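Kitchen and Pantry Organizer, part time, at Wenden House

Posted 4 Apr 2020

We are looking for a patient, cheerful person to help us keep the kitchens and storerooms at Wenden House in good order, and if you are the kind of person who can't walk past a drawer of mismatched containers without wanting to sit down on the floor and sort it out, then please do keep reading, because we would very much like to meet you!

Wenden House is a shared home and day center with 17 residents, a big main kitchen, two small ones upstairs, and a workroom at the back where we do most of the sorting, labeling and packing. A lot of food comes through here, and a lot of containers come with it. Neighbors bring soup in one tub and take cookies home in another, and after a winter of this the shelves get into quite a state. Our last organizer, Bohdana Stetsiuk, looked after all of it for six years and has now moved to Jaklow to be near her grandchildren. We miss her, and so do the spice racks.

What the job involves

You would be here 17 hours a week, mostly mornings, though we can talk about the exact times and we try to be easy about school runs and appointments. On an ordinary day you would put away the grocery delivery, check dates in the pantry and the two refrigerators, and match up whatever lids and tubs have come back from the dishwasher. After that it depends on the day. There might be a cupboard that needs to be emptied, wiped out and put back in a way that makes sense to the person who uses it, or a resident who has just moved in and wants company while unpacking plates and pans.

That last part matters a great deal to us. Some residents have had their own kitchens for fifty years and know exactly where a colander belongs. Others would be happy for you to decide. You'll need to listen first and move things second, and you may have to put the teapot back on the wrong shelf because that is where Hamish Matheson on the first floor likes it (he will tell you why, and it takes a while, so have a cup of tea with him).

You will also help with the packing mornings in April, when we make up boxes of dry goods and kitchen basics for families setting up a new home. We hope to send out 100 boxes this year. Packing is done standing up, but there are stools, and you can stop and stretch whenever you need to.

About the workroom

The workroom has good light and wooden tabletops, and we ask everyone to look after the surfaces. We like a mat down on the table for sorting, with tape at the corners so it stays where it was put. Tape does get crumpled and mats do pick up smudges, so please wipe down as you go and replace any tape that has started to lift. 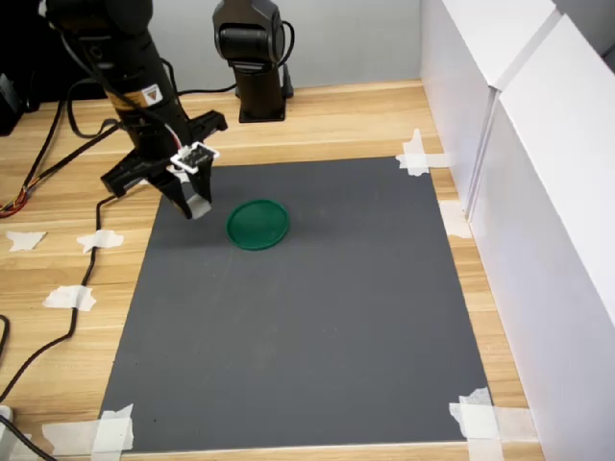
Lids are sorted by size first and by color after that, a habit we got from Bohdana and have never seen any reason to change. Anything that has lost its partner goes in the odds crate and stays there until the end of the month. You would be surprised how many reunions we have had on the very last afternoon.

Who we'd love to hear from

You don't need a certificate or a long resume. Experience in a school kitchen, a café, a store or a busy family home would all be useful. You should be comfortable lifting a full grocery crate, reading small print on labels, and chatting with people while your hands are busy. A second language is very welcome here, and so is a good memory for who is allergic to what. We will give you food safety training in your first two weeks, and Cormac Mac an tSaoi, our head cook, will show you around the kitchens and work alongside you until you feel at home.

We pay by the hour, with paid vacation, and lunch is included on every day you work. Lunch is at noon, everybody eats together, and there is nearly always pie.

How to apply

Write us a letter or an email telling us a little about yourself and about a cupboard, closet or pantry you once put in order and were pleased with. A page is plenty. Address it to Ihor Kostiuk, House Manager, Wenden House, 903 Bajwa Road, or drop it off at the front desk. If you would like to look around before you apply, just ask for Ihor at the desk and he'll find someone to take you through.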